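I broke a robot in November, and I'd like to blame the plate.

Amerley Zakaria had asked me over to Geston to try Husetti, her table-clearing arm. It had done 2,079 lifts without a grumble, she said. Then I had a go, and on lift four the fingers simply kept closing. No beep, no warning! She hit the stop button faster than I've ever seen anyone move.

Views from the wrist, with blue-patterned china in the first two:

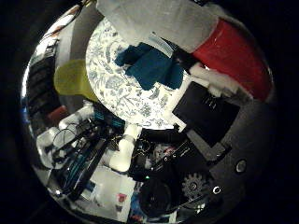
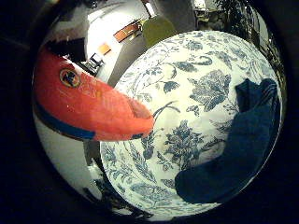
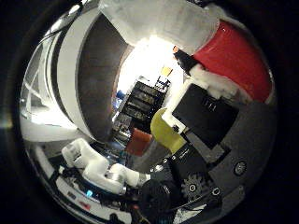
## So what was it?

A slipping gear, says Aranka Szilágyi, who went through the log that evening. The motor thought the fingers were still open, so it carried on squeezing (my thumb had been in there 2 minutes earlier, thanks very much). The grip limit was only in the software, and the software believed the motor.

The new part cost £395. Amerley has added a proper cut-out as well, and I keep my hands in my pockets.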